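Section 6: Getting the sorting tables ready

If you've made it through the unpacking part, well done, that was the boring bit! You should now have two Gurdale tables standing on their own legs and a wall you're happy to put them against. I like a plain wall. Anything hung on it ends up distracting whoever is supposed to be sorting, and that includes me.

1. Slide the first table up to the wall, long side in. Each one holds up to 180 pounds, so don't worry about loading it, but please don't let anyone climb on it.

2. Bring the second table up against the first. You'll get a thin line where the two meet. Mine has never disappeared completely no matter how much I fiddle with the feet, and I've stopped fiddling.

3. Turn the feet until neither table rocks. Lean on each corner with your palm (a good firm lean) and go around again if something moves.

Note: a step between the tops is fine as long as a brick won't tip over when you push it across.

4. Wipe both tops with a damp cloth. Gray scuffs mostly stay put. I went through half a bottle of Backlund cleaner in March and all I got was a very clean table with gray scuffs on it.

5. Put the household things on the far table. I use a shallow metal bowl, a clothes hanger and an orange cloth, and I leave a good gap between them. Don't fold the cloth! A heap is much easier to grab, and folding it is somebody's job later anyway.

6. Put the big chunky bricks on the near table, a different color each. Spread them out so one ends up way over to the side and one close to the front. Turn a couple of them at odd angles while you're at it.

Caution: keep a brick at least its own width in from any edge. They're loud on a hard floor, and they love to roll under the radiator.

7. Give each brick a quick once-over, studs first. Little scuffs and specks are fine. A cracked corner isn't, so swap that one out for a spare from the Ollidik tub.

That's the starting layout. When the round is over, the bricks go back in the tub, the hanger goes on the rail and the cloth gets folded over the bar. The bowl stays out if you're doing another round (we usually are).

Far table at the back, near table with the bricks: 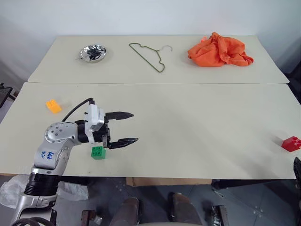 The red one: 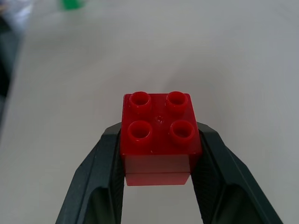

And the green one:

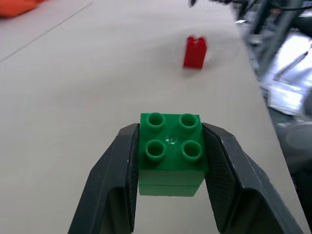
Both tables again:
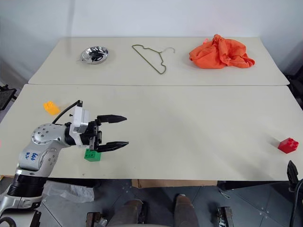 Birger Dahlgren: I followed this with two tables of different makes and step 3 took me most of an evening. What finally did it was a strip of felt under the two back feet of the lower one. Also, my kids wouldn't touch the hanger until I gave them a shirt to put on it, so maybe add a shirt to step 5? And how do you store the tables between rounds? Mine don't fold, and the hallway is only 70 inches wide.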